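# 双腕ロボットによる家庭内軽作業の代行可能性に関する調査報告

提出日:2019年8月7日
報告者:Huệ Quan、Arash Arabzadeh

## 1. 目的

本報告は、家庭および小規模店舗で日常的に行われる手作業のうち、現行の双腕ロボットに任せられるものがどこまであるかを検討した結果をまとめたものである。対象は、容器の開閉、詰め替え、棚への戻しの各作業とした。床清掃のようにすでに専用機が普及している作業は対象から除いた。

## 2. 方法

制御ソフトウェアにはGrerkerを用い、作業手順の記述には前年度の研究班が作成した手順書式Ikutarを引き継いだ。試行は7月に実施し、総数は1,553回である。1回の試行の上限は900秒とし、これを超えた場合は失敗として記録した。作業の成否は報告者2名が別々に判定し、判定が分かれた試行については記録を再確認のうえ協議により決定した。

比較のため、同じ作業を人が行った場合の所要時間も測定した。容器の開閉と部品の付け替えを合わせた所要時間は、人の場合で約35秒であった。

## 3. 容器を扱う作業

容器の開閉は、把持そのものよりも、把持した後の姿勢の管理に難しさがある。
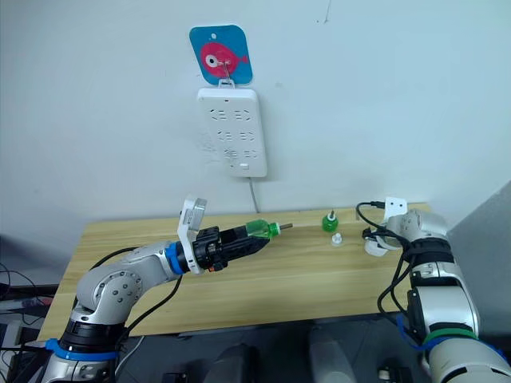 蓋やノズルの付け替えは、店舗の補充担当者への聞き取りにおいて、機械に任せたい作業として最も多く挙げられた。人は片手で容器を支え、他方の手の指先で部品をつまみ、触感を頼りに向きを合わせる。双腕機でこれに相当する動作を行う場合、左の黒いグリッパのように半透明の緑色のボトルを横向きに挟むと、口は卓の中央を向き、右腕はその側から近づくことになる。一方、緑色のノズルキャップと小さな白いキャップは卓上に置かれており、ボトルの口とは軸の向きが異なる。このような配置から組み付けを行うには、部品を持ち上げた後に向きを変えるか、ボトルを起こすかのいずれかが必要となる。今回の手順では前者を基本とし、部品の持ち替えを避けられない場合に限り後者を認めた。

失敗の記録を見ると、部品をつまむ段階での滑りと、口に合わせる段階での軸ずれが大半を占めた。軸ずれは外観からの判別が難しく、締め付けを始めてから発覚する例が目立った。白いキャップのように背の低い部品では、指先が卓面に近づくため、進入角度の選択肢も限られる。

## 4. 考察

Kerkusden商店街における聞き取りでは、所要時間の長さは必ずしも導入の障害とはみなされなかった。閉店後に作業を進められるのであれば、人より遅くても差し支えないとする意見が複数あった。これに対し、途中で停止した際に人が呼び出されることへの抵抗は強く、家庭を対象とした聞き取りでも同様の傾向が認められた。

したがって、実用性の評価にあたっては、成功率に加え、人の介入なしに作業を再開できた割合を指標に含めるべきである。現段階の構成では、位置の決まった容器を所定の場所へ戻す作業は代行の候補となり得るが、小型部品の付け替えを無人で任せることは時期尚早と判断する。

## 5. 今後の課題

指先の力覚情報を用いた軸ずれの早期検出を次期の課題とする。あわせて、Abeysekara研究室が提案する部品置き台を導入し、部品の初期姿勢をそろえた場合の効果を検証する予定である。評価項目の改訂案は、次回の中間報告に添付する。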